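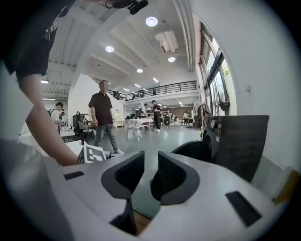
Garrafão de água Prullow, pega e tampa vermelhas: análise após utilização em oficina

Categoria: água e copa. Método: compra normal, sem amostra cedida pelo fabricante. Período de uso: desde fevereiro.

O garrafão Prullow é um recipiente de plástico transparente com pega moldada e tampa de rosca. Destina-se a quem consome água em quantidade e não quer instalar um dispensador com garrafa invertida. No nosso caso, serve uma oficina partilhada em que a água é usada para beber e para encher a chaleira. A rede do edifício tem um sabor a cloro persistente, que o filtro de jarro reduzia pouco.

O modelo anterior, da Ever, tinha o gargalo mais estreito e a pega solta, encaixada por pressão. A pega desencaixou-se em mais de uma unidade durante o transporte entre a entrada e a copa. Foi esse o motivo da troca. Os restantes critérios (preço, prazo de entrega, sabor) eram equivalentes.

Peso e pega

O garrafão cheio, com tampa, marcou 3,725 kg na balança de bancada. É um valor confortável para uma mão adulta e permite levar um em cada mão sem desequilíbrio. A pega tem secção arredondada e não apresenta rebarba na linha de junção do molde. A folga entre a pega e o corpo admite quatro dedos sem luva; com luva de trabalho grossa, entram três e o apoio fica instável.

Cheio, o corpo não cede ao ser levantado. A meio da carga cede ligeiramente se for agarrado pelos lados, e nessa altura a água sobe até ao gargalo. Convém destapar com o garrafão pousado.

Tampa e vedação

A rosca é curta. A cinta de segurança parte-se por inteiro na primeira abertura e fica no gargalo, onde roda livremente sem interferir com o verter. Com a tampa apertada à mão, deixámos três unidades deitadas durante a noite sobre papel absorvente. Duas ficaram sem qualquer marca. A terceira deixou uma mancha do tamanho de uma moeda, que desapareceu depois de limpar a rosca e voltar a apertar. Havia um fragmento da cinta preso no primeiro filete.

A cor da tampa tem utilidade prática: numa copa com recipientes de limpeza por perto, o vermelho identifica a água de consumo. Usamos azul para a água desmineralizada e mantemos as duas em prateleiras diferentes.
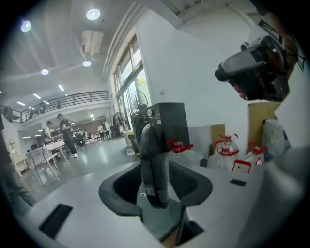 Segundo Leilani Zamora, a tampa é o ponto fraco do conjunto: depois de muitas aberturas a rosca ganha folga, e o garrafão deixa de poder viajar deitado na bagageira. Ela recomenda guardar uma tampa nova de reserva e usá-la apenas nos transportes. Não chegámos a esse número de ciclos, mas a observação é coerente com a pouca altura da rosca.

Verter

O comportamento depende do nível. Com o garrafão cheio, o ar entra aos soluços e o jato interrompe-se. O resultado melhora se o garrafão for rodado um quarto de volta, de modo que a pega fique de lado e o ar encontre passagem pelo topo do gargalo. O copo graduado que usamos leva 711 ml até à marca superior. Enchê-lo a partir de um garrafão cheio exige atenção, e metade das tentativas deixou salpicos na bancada. A partir de dois terços da carga o problema deixa de existir.

O gargalo não tem lábio antigota. No fim de cada verter fica um fio de água que desce pela parede exterior até à base. Um pano dobrado por baixo resolve, embora o modelo da Ever se portasse melhor neste aspeto.

Arrumação junto de eletrodomésticos

A base é plana, com um rebaixo central. Em superfície lisa e seca, o garrafão mantém-se estável mesmo quase vazio. Em chão irregular oscila. Deixamos livre um palmo entre os garrafões e qualquer aparelho ligado à corrente, e não pousamos recipientes abertos em cima de aparelhos nem de fichas múltiplas. A documentação do fornecedor, a Agbayani, limita-se a pedir local fresco e ao abrigo da luz direta, e não refere distâncias.

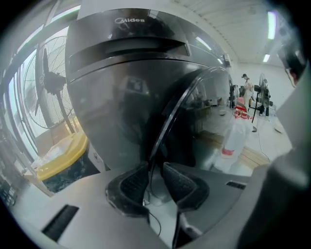

Painel frontal escuro com o logótipo Midea e a ranhura comprida por baixo.

As superfícies brilhantes denunciariam os salpicos descritos acima. Quem tiver um aparelho de acabamento espelhado ao lado da zona de enchimento vai limpá-lo com frequência. Um tabuleiro baixo sob os garrafões reduz o trabalho.

Quanto à posição, o fabricante admite armazenamento em pé e deitado. Em pé ocupam menos chão. Deitados rolam pouco, graças à pega, mas assentam mal uns sobre os outros e a pilha abre para os lados quando se retira o de baixo. Não recomendo mais de duas camadas. O plástico que envolve os garrafões na entrega é fino e rasga-se ao primeiro puxão, pelo que não serve para os manter juntos depois de aberto.

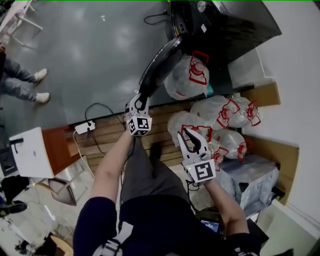

Também não recomendo deixar os garrafões abertos misturados com os fechados. A cinta partida vê-se mal a alguma distância, e acabámos por marcar a data de abertura na tampa com caneta permanente. A tinta adere bem ao vermelho se a superfície estiver seca.

Sabor e odor

Água recém-aberta: neutra, sem nota de plástico. Após uma tarde ao sol junto à janela, Hollis Schumacher e Shu-fen Chu notaram um travo em prova cega; eu não o identifiquei. Guardado à sombra e consumido em dois dias, não houve queixas.

Reutilização

O garrafão vazio aguenta uma segunda vida como reservatório para rega ou lavagem de pincéis. Não o voltaria a encher para beber, porque o gargalo não deixa passar uma escova e o rebaixo da base acumula resíduo. Espalmado com o pé, sem tampa, perde mais de metade do volume e cabe no contentor de reciclagem.

Pontos a favor
Pega sólida, integrada no corpo
Peso adequado ao transporte com uma mão
Tampa fácil de identificar

Pontos contra
Verter irregular com o recipiente cheio
Rosca curta, sensível a fragmentos da cinta
Empilha mal deitado

Avaliação: 3 em 5. Mantemos a encomenda mensal. Se a Prullow acrescentar um lábio ao gargalo, repito o ensaio do copo graduado e atualizo a nota.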